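Baskets, baskets, baskets
2021-03-16
Posted by Kadri Kazlauskienė
7 comments | 72 shares

So we finally got around to our basket sorting at Sarkmont! If you've read this page for a while you know I have a soft spot for plain plastic storage (my sister in Brellville thinks I need help), and red and yellow are my favorites for anything small.
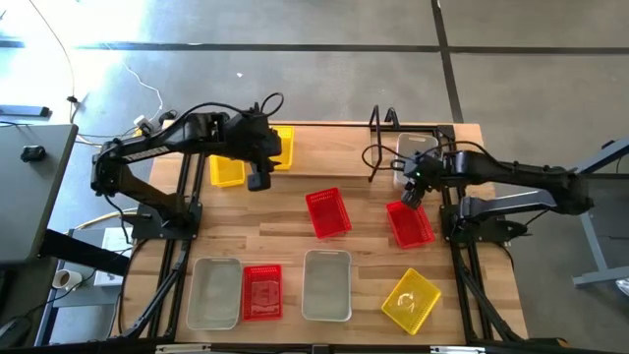
I like to lay everything out on a big table before deciding what goes where. Perforated ones are great for odds and ends, and the gray bins with a handle hole get the heavier stuff. Mixing the colors looks messy at first - give it a minute and it starts to make sense. 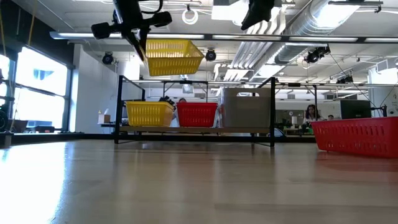
A low wooden shelf on a black metal frame is still my pick for this kind of thing. Easy to wipe, easy to reach, and you can slide a basket off without moving its neighbors. The one I have at home came from Studham and I'd buy it again tomorrow. 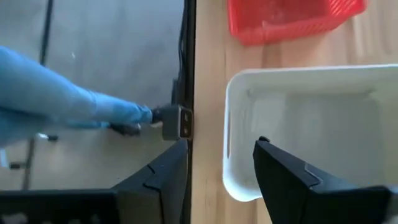
Cables are next on my list, and oh boy, the cables. I want one basket for plugs and short leads and another for the long ones, with labels this time! I'm hoping to get to it by May.

2203 views | Share | 2 likes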